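Padham Hall - Main Floor and Mezzanine Hire

Padham Hall is a light industrial building fitted out for day hire. It suits trade displays, training days, equipment demonstrations, packing jobs, craft markets and anything else that needs a big clear floor and good light. The building is run by Sterard, who also look after the two smaller rooms next door.

What you get

The main floor is let as one space. It is flat from the roller door to the back wall, with no steps or ramps, so trolleys and pallet jacks can go anywhere. Floor loading is fine for ordinary benches, racking and display gear. If you plan to bring in anything heavier than a loaded pallet, talk to us before you book.

Trestle tables: 24, included in the hire
Stacking chairs: 68, included in the hire
Capacity: up to 120 people seated, fewer with tables
Power: single-phase outlets along both long walls, three-phase by the roller door
Wi-Fi: included, password on the noticeboard
Heating: overhead, controlled from the panel beside the office
Kitchenette: sink, urn, fridge and microwave

Extra chairs can be hired from Kuladden at their usual rates. They deliver to us most mornings and will pick up the same evening if you ask when you order.

Lighting and ceiling

The main floor gets most of its daylight from one side, and on a bright day many hirers leave half the switches off. Blackout blinds can be put up for screenings, but they take time and we charge for the labour. Tell us at the time of booking, not on the morning.

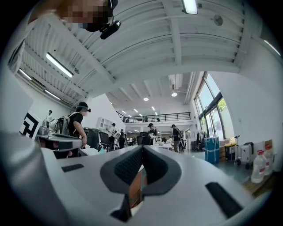

Lighting is switched in separate banks, so you can run the front of the hall without the back. Fluorescent tubes are mounted to the ceiling over the main floor, and the lower ceiling section farther back has recessed downlights. The steel beams up there are painted white and are not rated for hanging. Banners, speakers and rigging go on free-standing frames only, and we have four of these in the store. Please don't tape anything to the ductwork. The tubes give a fairly cool, even light that is good for bench work and product photos. For an evening function most people bring their own lamps - the main lights are a bit stark for a dinner.

Mezzanine

The mezzanine runs across the back of the room and has a black metal railing. It can be added to any booking. People use it for a registration desk, a quiet spot for staff, or a place to watch what is going on below. Access is by stairs only, so it should not be the only place you put something your visitors need. Nothing is to be stood or hung on the railing, including drinks, coats and signs.

Windows and side wall

The windows on the long side are tall, with dark frames, and look out onto trees. They do not open. Keep benches and stock a metre clear of the glass so the cleaners can get along the wall.

Bins and waste

General waste and recycling are included for normal use. Flatten cardboard and leave it beside the roller door. Paint, oil, solvent and batteries have to go home with you. If you expect more than a trailer load of rubbish, Mekonnen can supply a skip, and it should sit on the north side of the driveway so the neighbours can get out.

Loading and parking

The roller door opens onto a sealed driveway with room for one rigid truck at a time. There are 15 parking spots on site and street parking nearby. The driveway must be kept clear during the day - move your vehicle as soon as you have unloaded.

Hours and bookings

Weekday hire runs from 7 am to 6 pm. Saturday hire finishes at 10 pm, with amplified music off by 9.30. Setup and pack-down are part of your hire time. The floor is to be swept before you leave and tables wiped and returned to the racks.

A bond is taken on all bookings and returned within a week of the hall being checked. October is usually full well ahead.

For prices and inspections, ask for Beatriz Rocha at the office. Questions about power, heavy equipment or floor layout go to Mihret Gebreyes, who can email you a floor plan with the outlets marked.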